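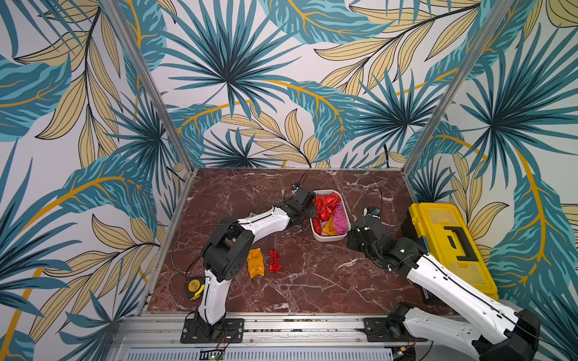

Deputy Editor (Part-Time), Leten Quarterly

Four days a week, $700 a week, Tesska office

Leten is a print quarterly about the insides of ordinary buildings: wallpaper, countertops, linoleum, stair rails, the paint somebody chose for a dentist's waiting room and has had to look at ever since. We have readers who will write in over the word "beige." We are looking for a deputy editor who will write back to them.

The last deputy left in good health and on good terms to run a tile showroom. She took the good stapler with her, and we have decided to let it go.

What the job is

You would edit the middle of the magazine, which means the regular columns, the reader letters, and the section called Corners, where people send in a short account of a room they can't stop thinking about. Some of these are lovely. Some are complaints about a landlord with an adjective added. You will need to tell them apart by the second paragraph and be kind to both.

You would also commission one long feature per issue. Recent ones have covered motel carpet, the slow death of the serving hatch, and a man who has repapered the same hallway every spring since he retired. That last one ran long. We let it.

The rest is the usual: fact-checking, chasing invoices, explaining to contributors that a deadline was a date, and proofreading the paint supplement, where a misspelled color name will bring in more mail than any opinion we have ever printed.

We publish four issues a year. The week before each one goes to the printer is unpleasant. The week after is very quiet, and you may spend it reading old catalogs with your feet on the radiator, as is the custom here.

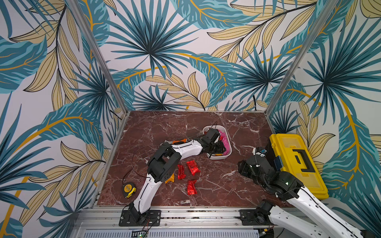

Who we'd like to hear from

You have edited other people's writing for money and some of those people still speak to you. It doesn't have to have been a magazine. Our production editor came from parts manuals, and she is the only one of us who can write a caption that fits.

You can cut a piece in half without the writer noticing where the knife went in. You know when a sentence is odd on purpose. You can talk on the phone, out loud, with people who would rather not be emailed, including a retired paperhanger whose column is dictated and whose punctuation is a matter of guesswork.

You don't need a design degree. You don't need to own nice furniture, and judging by the office chairs, neither do we. You do need opinions about rooms. If you have ever gone quiet in somebody's kitchen and been asked if you were all right, you'll probably do fine.

It would help if you had a little knowledge of how things are made and stuck to walls. Our readers know the difference between a drop match and a straight match and they assume you do too. If you don't, Gerardo Caruso will explain it to you with a pencil, at lunch, whether or not you've finished eating.

Who we'd be less suited to

People who want to write in every issue. Deputies get a page now and then, but mostly you'll be making other people sound like themselves on a better day.

People who say "timeless." We keep a list of words on the wall by the kettle and that one has been underlined so often the paper has torn.

People hoping to become an influencer. Our last attempt at video was a slow pan across a bathroom in Gouveia, and the comments were mostly from one person, who had sold us the towels.

Terms

The pay is $700 a week before tax for a four-day week. You can choose which day you don't come in, as long as you choose the same one each week and tell the rest of us. Office hours are 9 a.m. to 4 p.m., with a proper lunch. In the week before press they are whatever they are, and you take the time back afterward.

There is health coverage, a modest retirement plan, and a discount at Skilel, the paint shop downstairs, which everybody here has used once and then regretted, their hallway having come out much greener than planned. The post is on site. We've tried remote editing and found that paper samples don't travel well by webcam.

We offer a trial period of 6 weeks, paid in full. Either side can call it off during that time with no hard feelings and a cake.

The office is up two flights of stairs and the elevator is not dependable. If that would be a problem, please say so when you write. There is a ground-floor room we can use, and it has better light anyway.

How to apply

Send a letter and a resume to Gerardo Caruso, Editor, at the Tesska office. Paper or email, we open both. The letter should be one page. Please don't tell us you are passionate. Tell us what you'd cut from the last issue you read, and what you would have fought to keep.

Along with it, send a description of a room you have spent time in, 700 words at most. A laundromat would do, or the back of a pharmacy. We've had enough sunrooms to last us — and if you must send a sunroom, let something be wrong with it.

No portfolio, no cover design, no references yet. We'll ask for those from people we meet.

Applications close at the end of December. We'll answer everyone, though the answers may be short and one or two will be late on account of the holidays. Interviews are in person and last an hour, half of it spent on an editing exercise in pencil. We supply the pencil. Travel from outside Tesska is reimbursed if you keep the receipt, and Gerardo will want to see the receipt.

Questions about the job can go to the same address. Questions about your bathroom should go to the letters page, where the new deputy will get to them.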